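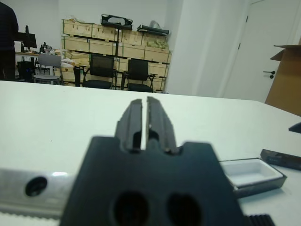
August, 14:10. Wrist and gripper, Corkent cell

Picked up from the morning entry. The complaint was that the fingers close unevenly and that the wrist view has drifted relative to the taught positions. Both turned out to need the same teardown, so they are logged together.

State before work: cycle counter 2,011 since the last finger change. Log shows 3 grip faults, all on close, none on open. Controller restarted between the second and third, which did not clear anything. No collision events recorded.

**Fingers**

Power off, air not used on this unit, so no bleed. Took both fingers off and cleaned the seats with a dry lint-free wipe, then with isopropyl. Left seat had a ring of fine gray dust packed against the shoulder. Right seat clean. I suspect the left finger had been sitting proud on that dust ever since it was last fitted.

Checked the step faces on both fingers against the straightedge. No rocking. Small burr on the left one at the inside corner of the lowest step, taken off with a fine stone, two passes. Do not use the file from the drawer for this, it is too coarse and will round the step.

Refitted left first, then right. Screws snugged, fingers closed by hand onto the 3 mm shim, then tightened in alternation with the shim still in. Blue threadlocker on all of them, one drop. Paint marks redone in white – the old yellow ones were no longer readable.

Closed position was reset in software after that. The fingers are meant to stop just short of contact, with a slit of daylight between them over the white table. That slit is the quickest visual check there is in the wrist view: it should be even from root to tip. A wedge shape means one finger is not seated and the whole sequence has to be done again. Even now.

**Mounting plate and camera**

Plate was loose. Not by much, but it could be moved by hand with the arm braked, and that accounts for the drift. Both dowels were fine, the screws had backed off. Removed, cleaned, threadlocker, torqued in a cross pattern to the value on the Skekden sheet. Waited 40 minutes before putting any load on it.

Camera bracket was not touched. It has its own screws and its own marks, and the marks still line up. Wiped the lens.

Wrist view compared with the reference still. The plate should sit low and central with the fingers pointing away over the table, and the far table edge should run level across the view. It does. Before the repair it sloped down to the right by a visible amount.

**Cable**

Jacket inspected from the wrist back to the second clip. No cuts. Clip 2 was rubbing at full wrist rotation, so I moved it one hole back and ran the joint to both limits at low speed. Clear on both sides. Look at it again at the next inspection.

**Taught points**

Reloaded the Henao point set under the User profile, not Admin. Admin still carries the old tool offset and will drive the fingers low. Someone should delete that offset or at least rename it.

Stepped through at 17 percent speed:

- Home: good
- Hover over table: good, no correction
- Approach to black tray: off by a small amount in Y, retaught
- Tray, inside the compartment: retaught from the new approach point
- Retreat: good

Tray was on the right of the table with nothing in the compartment for all of this. The gray lid stays off and to the side while teaching. It was lying at an angle near the right edge of the table, which is acceptable for stepping through but not for a running cycle. Square it up against the stop before going to auto.

**Test run**

17 empty cycles, slow, then 40 at normal speed. No grip faults. Motor current on close is now the same shape on every cycle, where this morning it had a second bump near the end of travel. I put that bump down to the left finger walking on its seat.

Plate checked by hand afterward, no movement. Paint marks unbroken.

**Open**

- Shim was put back in the wrong drawer by somebody before me. It now lives in the gripper box with the dowels. Leave it there.
- Order finger screws. The ones in use have been out enough times that I would like new ones at the next change.
- Find out why the fault log drops its time stamps after a restart. The third fault has none.
- Corkent drawing for the plate still shows the old hole spacing. I have penciled the correct one on our print.
- Loaded cycles not done yet. Parts were not here by the time I finished. Run these before handing the cell back, and write the current readings on the next page.

16:25. Arm parked at hover, brakes on, User profile logged out.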